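Car Tips for Back Road Season (garage, kitchen, driveway)

Updated 7/27/22

Quick one this time. We did 228 miles on small roads out past Wundevwood and the car came home a mess. Notes below while I still remember them. Most of it you already have under the sink.

Before you go

Windshield first. Inside AND outside. Inside is the one people skip and it's the one that glares. Old cotton T-shirt, half water half white vinegar, wipe side to side on the inside and up and down on the outside. Streak runs sideways? It's inside. Saves a lot of climbing in and out.

Vinegar stays off tinted film if yours is the stick-on kind. Plain water and a clean microfiber for that.

Top up the washer fluid. Real fluid, not tap water and dish soap, the soap foams and gums up the jets. I did this for years. Don't.

Tires. Check them cold, before the car has moved. Number is on the sticker inside the driver's door, not the one on the tire. Cracked asphalt is hard on a soft tire. Keep the gauge in the door pocket, it's no good to you on the workshop shelf.

Sunglasses where you can reach them without looking. Shade to sun to shade, all the way along a road with trees. Dark gray pavement, then streaks of light and shadow lying right across it before the bend, and cracks are hard to pick out in that. A clean windshield is worth more than the sunglasses, but have both. 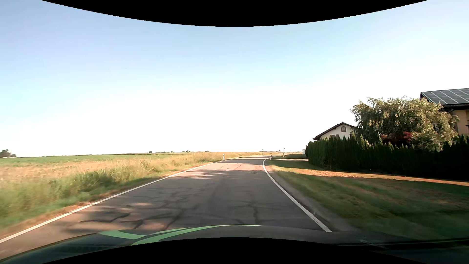

What goes in the trunk

I use a flat plastic bin, the under-bed kind, lid on. Slides in, doesn't tip.

Two old bath towels. One for wet, one for kneeling on.
Spray bottle of water, mostly for bugs.
Roll of paper towels in a zip bag so it stays dry.
Work gloves.
Flashlight with the batteries turned backwards so it can't drain. Put a bit of tape on it so you remeber.
Grocery bags for trash. Stuff them in an empty tissue box, pull one at a time.
A jug of drinking water. Swap it every February and again in summer.

Heavy stuff goes low and up against the back seat. Nothing loose on the rear shelf.

Bugs on the hood

Get them the same day if you can. They bake on. Soak a towel in warm water, lay it flat over the front edge of the hood, go have your coffee. I leave it 27 minutes because that's how long the bread timer was already set for, ten is probably plenty. Lift, wipe, done. No scrubbing, no dryer sheets (I know, everybody's grandma says dryer sheets. They scratched mine).

I've also tried the Dusenero bug gel. Works okay, smells like a melon. The towel is free.

Stripes, decals, anything stuck on

Bright green stripes on a dark hood look terrific for one summer and then the edges start collecting gunk. Wash along the stripe, never against the edge. Hose only, keep the pressure washer well back or don't use it at all up there.

Gray line along the edge of the vinyl = old wax. Soft toothbrush, drop of rubbing alcohol on it, try a hidden spot first. Light hand.

Lifting corner: hair dryer on low, press down with a cloth, hold till it cools. If it lifts again it's done, trim it with nail sissors.

Dark paint shows everything, by the way. Wash it in shade. If the hood is too hot to leave your hand on, wait.

Grass seed, everywhere

Tall grass right up to the pavement means seed heads in the cowl (the slot under the wipers) and stuck in the grille. Pinch out what you can. Then the shop vac with the crevice tool. Don't push it in deeper with the hose, it plugs the drains and you get a wet carpet. Ask me how long that takes to dry.

Seeds in the floor mats: rubber glove, slightly damp, drag it toward you. They ball up. Same trick as pet hair on the couch.

Narrow roads, and the washing up after

No center line, one pale line at each edge, and then a car coming the other way close to the grass. So you slow down and move over too. Two wheels near the verge picks up grit, and grit goes in the wheel wells and along the rocker panels. That's the part to rinse first when you're home. Bottom up for the rinse, top down for the soap. Separate bucket for wheels. I have a red bucket for wheels and a blue one for paint so nobody mixes them up.

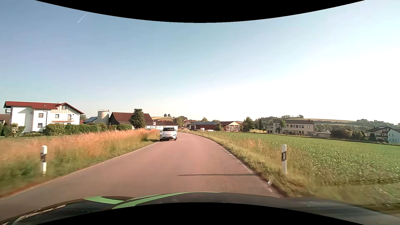 A reader in Zundley wrote in to say she skips the second bucket and uses two wash mitts instead, one for paint and one for everything below the door handles, and throws both in the machine on warm with no fabric softener. Says the softener is what leaves the smears. She also keeps a stiff dustpan brush for dried mud in the wheel wells and does it dry, before any water.

Good tip on the softener. Goes for microfiber too. I'd still use two buckets.

Leftover bits

Tar specks: dab of cooking oil on a rag, wait, wipe, then soap to get the oil off.

Wiper blades: wipe the rubber with a damp cloth until it stops coming up black. If it's split, buy new.

Write the mileage on masking tape inside the glove box when you change anything. Mine says Ojala trip, 366, new cabin filter. Should've written the year.

Crumbs in the seat tracks: drinking straw taped to the vac hose.

Hang the towels up before you shut the garage. Mine are still in the bin, going to do it now.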